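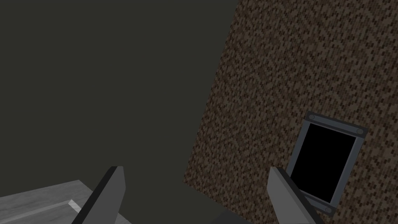 Friday, October 4, 2019
Paste paper, second series

Purpose of the day: to find a paste that stays workable long enough for combing, and to decide which paper we take for the small folded cards. In July the sheets were nice in color but the surface came off on the fingers when it was rubbed. Josué Macedo wrote in the margin then "too much pigment or too little paste" and I want to know which one it is.

Paste A is wheat starch cooked in water, the same recipe as before. I mixed the starch first with a little cold water until no lumps could be felt with the spoon, then added the rest and put it on low heat. It turned from milky to half transparent quite suddenly, as always. I kept stirring 6 minutes after this point. In July I stopped as soon as it was thick, and I think now that this was too early. Passed through the sieve while still warm, then a film directly on the surface to avoid the skin.

Paste B is methyl cellulose, mixed yesterday evening and left overnight. Very clear, no smell, a bit slippery. It is easier to make but the comb marks close again if one waits. Not bad for soft patterns, like water or hair.

Paste C is half A and half B. I did not expect much from it.

Paper. The Brorkside sheets (118 gsm, the smooth ones) and the Hustau, which is heavier and has a visible tooth. All sheets were dampened on both sides with the big sponge and left under plastic before use. Please do not skip this with the Hustau. A dry corner drinks the paste at once and the comb tears it. 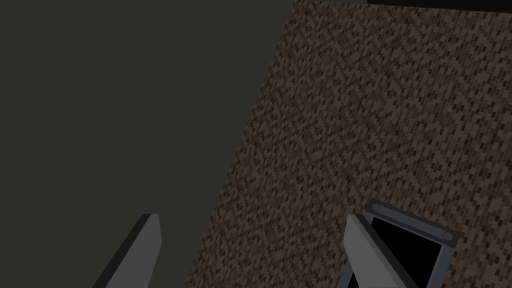 Brown speckled surface against dark olive gray.

Color for the morning: a dark brown, mixed from burnt umber and a small touch of black, in all three pastes. I wanted one color only, so that the comparison is fair. For each jar I used the same spoon of pigment, level, not heaped. The Szekeres umber is finer ground than the one we had before and it goes in without grit. With the old one I always had small dark points on the sheet, which some people liked. Jaime Quintela likes them, he says they make the paper look older. We can keep the old jar for him.

Results with paste A: combs are sharp, with a raised edge that stays. The cardboard comb gives the best line on the first pull and is finished after a few sheets, because it becomes soft. The rubber one is less sharp but always the same. I made waves, then a straight grid, then the basket pattern with short pulls in two directions. The basket pattern is the best thing I have made this year. On Brorkside it is very clean. On Hustau the tooth shows through the thin places and gives it a broken look.

Results with paste B: the color lies flat and even. Lines closed before I finished cleaning the comb. I tried again with less water on the paper, a little better. A crumpled cloth pressed in and lifted gave a pattern like small leaves, and this one did stay.

Results with paste C: a surprise for me. It is open long enough that one can brush over a mistake and comb it again, and the line is nearly as sharp as with A. The brush strokes also disappear better. I would give paste C to beginners.

Brush note: the wide Troter brush is losing hair again. I picked the hairs out with the tweezers but two sheets have a scratch from it. Who washes it, please hang it with the hair down and do not leave it standing in the jar. 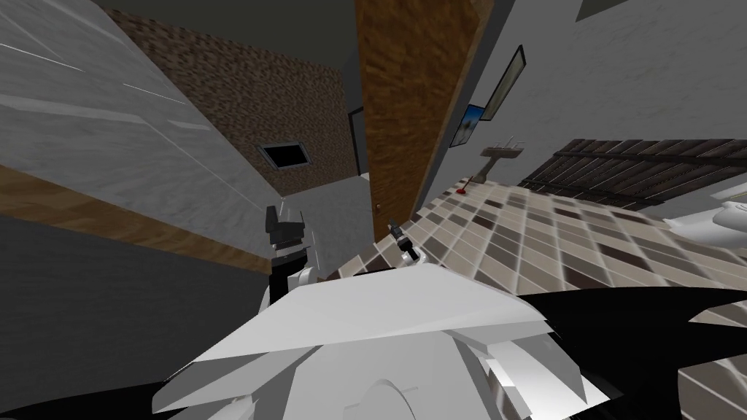
Two dark grippers over the white panels, large gray wall to the left, everything leaning.

Rub test. I dried a first group of strips with the fan and rubbed each one with a white cotton cloth, always the same number of strokes and without pressing. A leaves almost nothing on the cloth. B leaves a brown shadow. C leaves a very weak shadow, only visible by the window. So with the same pigment the longer cooked paste holds it, and I believe the answer to Josué's question is the cooking time, more than the quantity. But I changed also the brand of the umber, so it is not fully proved. He should repeat it with the old jar if he has patience.

Then I put a thin coat of wax on one strip of B and polished it after it was dry. The shadow on the cloth is gone. The color becomes deeper, maybe too deep. For cards it is one more step and I would prefer to avoid it.

Curling. All sheets curl toward the painted side, the Brorkside more. I pressed them between blotters under the board for roughly 60 minutes and they were still not flat, so they stay under it for the weekend. Do not take them out to look! 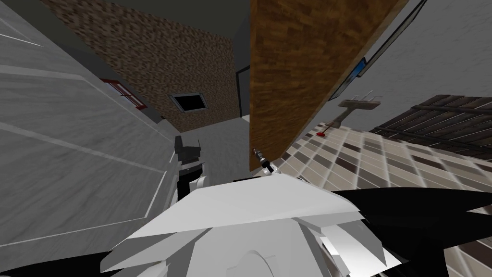 For the folded cards I cut test pieces from the dry July sheets and scored them with the bone folder, some along the grain and some across. Along the grain the fold is clean on both papers. Across the grain the paste layer cracks on the Hustau and the white of the paper comes out in a thin line. I tried the zigzag and also a fan, where all folds run to one point at the bottom. The white parts in the render go outward in the same manner, like folded plates, with the pale gray lying along the creases, and this is the shading I would like to have on the card. It suggests to me to leave the fan piece in plain white or very light paper and to use the brown paste paper only for the backing, so the shadow in the folds does the work. On the dark sheets the folds are hardly visible from one meter. Jaime wanted the opposite (dark fan, white card), so we must make both and put them side by side.

Fan dimensions that worked: strip 21 cm long, folds narrow, glue only at the lowest point. With glue along the whole back fold it becomes stiff and does not close again. PVA is fine here. Our own starch paste is too wet for it and the fan opened while drying.

Costs: nothing bought today. Starch is enough for the next time, methyl cellulose nearly finished, blotters are getting dirty and should be turned.

To do:
– old umber in paste A, long cooking, rub test again
– paste C in blue and in ocher, on Brorkside
– new cardboard combs, with the teeth a bit wider than the last ones
– ask Josué where he put the second bone folder
– label the jars with the day of cooking. The starch paste smelled sour in July on the fourth day and I would not use it after this, even from the refrigerator

Rest of paste A is on the lower shelf, with the film on top. Whoever comes in on Monday can use it up.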